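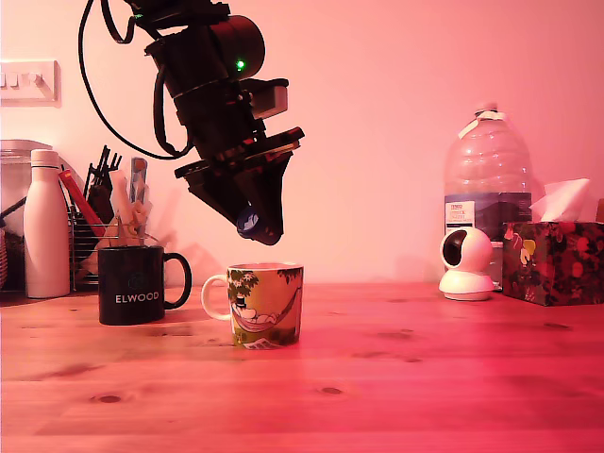
Jellik Mail 2: Review
By Reda Cherkaoui | February 2022

Jellik Mail 2 sends newsletters and splits lists by open rate. I ran it in January on a list of 143 addresses; 137 were delivered, the rest bounced.

Setup
Import takes a CSV file only. Column names must match exactly – one stray space and the row is skipped.

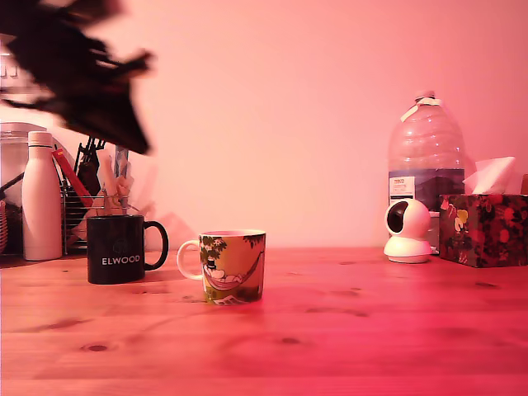

Mugs on a wooden table.

The editor is slower than Rillura's. Subject line tests need at least 200 contacts, so I could not run one.
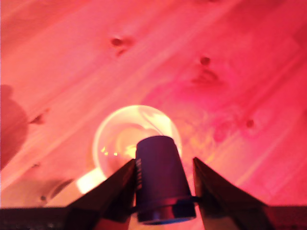

Verdict
Fine for small lists. Reports are thin.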